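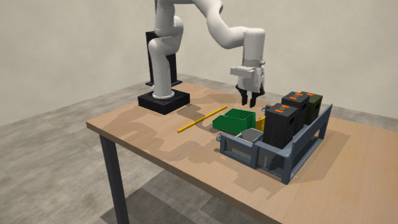 Arrêts intempestifs de la cellule de mise en caisse — questions fréquentes
Mise à jour du 5/9/22

Que s'est-il passé en juillet ?
Sur la ligne Stistora, le bras s'est mis en défaut pendant la dépose des mallettes dans le rack. Le message était toujours le même : « couple axe 4, code 153 ». Dans deux cas, un doigt de la pince a touché une mallette avant l'arrêt.

Quelqu'un a-t-il été blessé ?
Non. La zone était fermée à chaque fois. Une mallette a été rayée et mise au rebut.

Quelle est la cause ?
Le rack avait été déplacé de 43 mm lors d'un nettoyage, sans reprise du repère. Le programme visait donc l'ancienne position. Le seuil de détection de collision, réglé à 55 %, était en outre trop haut pour arrêter le bras dès le premier contact.

Le seuil a-t-il été modifié ?
Oui, il est à 20 % sur toutes les cellules de Fostmont. Celles de Malotthorpe suivront après essais.

Le code 153 s'affiche. Que faire ?
Ne pas acquitter depuis le pupitre. Ouvrir la porte par la demande d'accès, attendre le voyant fixe, puis regarder si la pince tient encore une pièce. Si un doigt est coincé, appeler la maintenance — on ne pousse pas le bras à la main.

Peut-on redémarrer après avoir remis le rack en place ?
Seulement après contrôle du repère en vitesse réduite, à vide, sur tous les emplacements.

Les bacs peuvent-ils bouger sans risque ?
Non plus. Un bac décalé provoque le même défaut à la prise.

Qui prévenir ?
Le support Ó Ceallaigh, avec le numéro de cellule et l'historique des défauts exporté avant tout redémarrage.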